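Subject: Re: [zalari-guests] Birkholm apartments in August

Hello all,

We stayed at Birkholm in August, in one of the upper flats, so I can answer most of this.

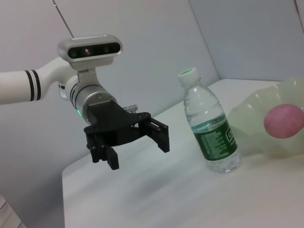
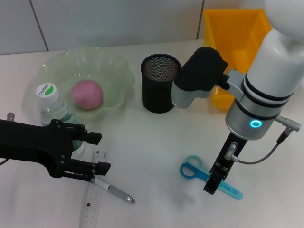
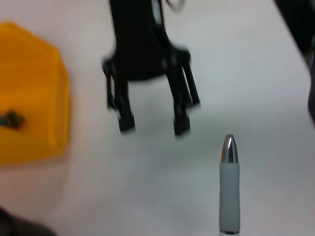
White table top in all three; bowl and water bottle in the second.

> We are thinking of two weeks at Birkholm. Is the walk to the
> beach manageable with a pushchair? The Tretimex page says 200
> metres and another site says 800. Also, did you have to pay a
> deposit, and is there a shop nearby?

It is 800 metres by the road, which has a pavement all the way. The 200 must be the footpath, and that has steps, so no good with a pushchair.

We paid a deposit of 100 euros per flat, in cash, on arrival. It was handed back at checkout after a quick look round. Tretimex took the rest by card when we booked. Our bill for the week came to 871 euros including towels.

The nearest shop is at the bottom of the hill. It shuts from 1 pm to 4 pm and the bread is usually gone by ten. There is a bigger supermarket by the bus station.

Ask for a flat at the back if you want to sleep. The front ones get the delivery lorries from six.

Wong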